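A Morning at the Zukivmont Open Day
10 February 2025

The drive to Zukivmont is around 50 minutes if you don't miss the turn at Ukent. I missed the turn at Ukent. By the time I had parked, the tour had moved on and the good cookies had moved on with it, so I started at the far end of the building with the play kitchen things.

I'm not the natural audience. I cook for one, badly, and my last toy kitchen was a shoebox. But I have a soft spot for small appliances, and small appliances with handles most of all.

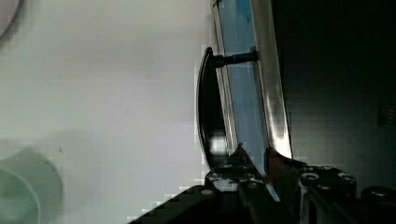

Admission was 2 dollars, dropped into a jar at the door, and for that you could stay as long as your knees held out. Mine gave me 30 minutes. I spent most of them deciding what a person could make for dinner from what had been set out. There was an orange slice, which had a bowl to itself, and there was ketchup. I have had weeks like that.
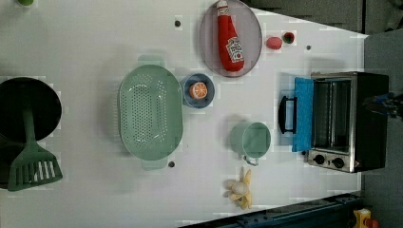 The ketchup is plush and gets a whole plate, lying down, like a roast. I respect the confidence. My own bottle lives upside down in the door of the fridge and has never once been served as a course.

The colander is the piece I would take home. It's a big mint-green oval with a tab handle at each end, and it has more holes than I could find a use for. Mine at home is round and missing a foot.
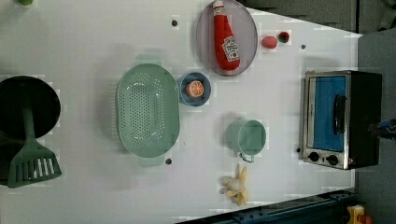 I also approve of the spatula, a slotted green one left lying across a black pan. That is how I leave mine, and I have been spoken to about it.

Lunch was in the Coelho room across the yard, where soup was on offer and seating was more of a rumor. I ate standing up and read a poster for the July open day at Plidach, which promises a bigger parking lot. I may go. I'll leave early and miss a different turn.
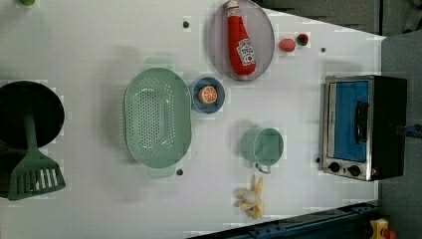

Dinner for one at Zukivmont, with toy banana for dessert.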